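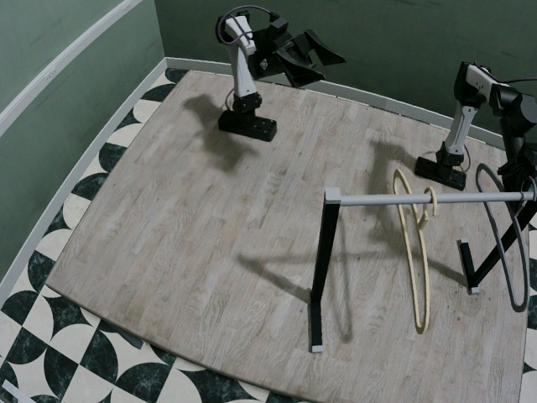

Shelf Life and Handling of Rolled Sugarpaste: Project Report
Enda Gallagher and Ultan Brennan

1. Purpose
The project compared two ready-made sugarpastes, Flavgate and Wukon, as coverings for celebration cakes. It was carried out in August in the training kitchen at Tranelton College, under the module in commercial baking.

2. Method
Each paste was kneaded for 2 minutes, rolled on a surface dusted with icing sugar and laid over a round sponge coated with buttercream. One batch of each was left plain. The other was coloured with Cherkaoui gel, which was added on the point of a cocktail stick. In all, 9 cakes were covered, the last being a spare made with Wukon. The finished cakes weighed between 562 g and 1138 g, depending on the depth of the sponge.

3. Results
Flavgate rolled out more easily and showed fewer tears at the top edge. It also took fingerprints readily, and the coloured batch became sticky during kneading. Wukon was stiffer at first and needed longer in the hands, but it held a sharper edge and accepted embossing well. Both pastes dried at the surface when left uncovered - the cracking was worst on the darker colours.

4. Limitations
The kitchen was warm in the afternoons and humidity was not recorded. The tasting panel was drawn from one class, and its scores have been left out of this report.

5. Recommendations
Flavgate is suggested for beginners covering plain cakes. Wukon should be preferred where embossed patterns or cut-out shapes are required. Any further work should include a trial on square cakes, as corners were not tested.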